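Agent float in Avville, month two

I keep the books for a small mobile money trial in Avville, and August was the first full month with usable records. The setup is simple. Shopkeepers act as agents for Honus, a deposit and payment service. A customer hands over cash, the agent sends the same value from a phone wallet, and the agent's wallet balance drops. When a customer takes cash out, the reverse happens.

The weak point is float, meaning the wallet balance plus the cash in the drawer. An agent who runs short of either one has to turn people away.

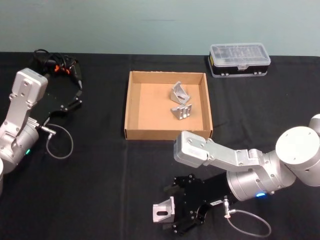

What happens when an agent runs out of wallet balance?

The agent can't accept deposits until someone buys more balance for the wallet. In Avville that means a trip to the Hedlund branch during banking hours, or a transfer from another agent who has balance to spare.

We logged 411 transactions across eight agents. Of those, 17 were refused at first attempt. I had expected refusals to track volume. They tracked the calendar. Sunday was the worst day by a wide margin, as the branch is closed and workers paid on Saturday night want to send money home the next morning.
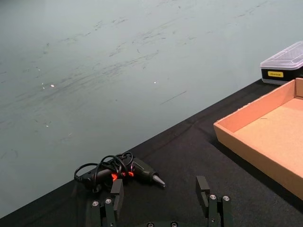
Deposits outrun withdrawals in town, and the opposite holds in Flivcombe, where most of the money is going. A town agent ends the weekend with a full drawer and an empty wallet. A Flivcombe agent ends it with a full wallet and no cash. The two problems would cancel if the agents could trade with each other, but the service caps transfers between agents at 100 a day, and the cap was set before there were any rural agents.

Roald Bråten, who audited the first month, thinks the cap should be tied to each agent's average balance. I agree in principle. My concern is that the average is calculated over 30 days, so a new agent would start with almost no limit to work with.

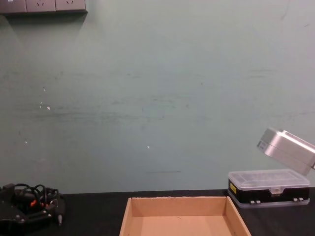

A fixed starting limit for the first month would cover that. I've added it to the draft, along with a rule that any transfer above the limit needs a call back to the sending agent's registered number.

Commission is the other open item. Agents earn the same fee on a deposit as on a withdrawal, although a withdrawal carries more risk (cash has to be kept on hand overnight). Two Flivcombe shops have asked for a higher withdrawal fee. I don't have enough data to price it yet.

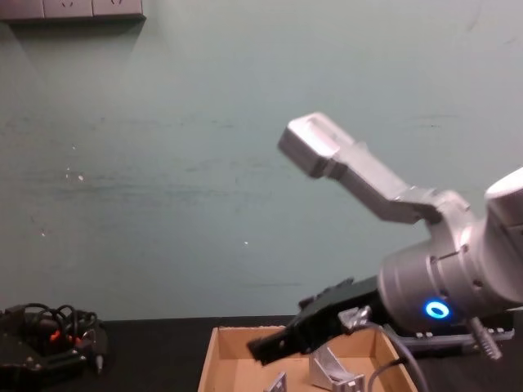

Changes for next month

Agents will record the drawer count at opening and at closing, on paper, in the same book as the refusals. Refusals get a reason code: W for wallet, C for cash, N for network. The old sheet had no code for network failures, so some of those may be sitting in the August total. I'll rerun the refusal figures once the new books come in.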